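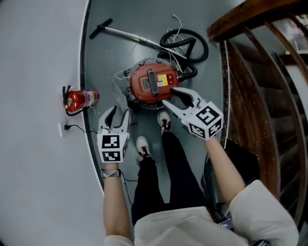

Three months with the Asska canister vacuum

I bought this thing in February after my old upright started smelling like burnt toast every time I did the stairs. It set me back 172 dollars at the Skullevwood outlet in Nusthorpe, and I only went in for a doormat (story of my life).

So, the good stuff first! It pulls dog hair out of the car seats like you wouldn't believe. My neighbor Nelly Quintero borrowed it one Sunday for her van and kept it until dinner, and then texted me asking where I got it. It's fine on tile and great on the rug in the den. The floor head swivels enough to get under the couch, and I found a library card under there I'd already paid to replace.

Now the gripes. The hose is too short. I have to drag the whole thing up three steps at a time, and it tips over if I yank it. It's also loud, loud enough that the dog now leaves as soon as I open the hall closet. And the filter is a pain to knock clean, so do it outside and stand upwind, trust me on that one.

I called about a longer hose and got a nice guy named Anselmo, who said they don't make one for this model yet. He did send me a spare crevice tool for free, so points for that.

Would I buy it again? For the car and the downstairs, yes, in a heartbeat. If you've got a lot of stairs I'd try one out in the store first and see how far that hose reaches. Four stars from me, and I'd go up to five if they ever fix the hose.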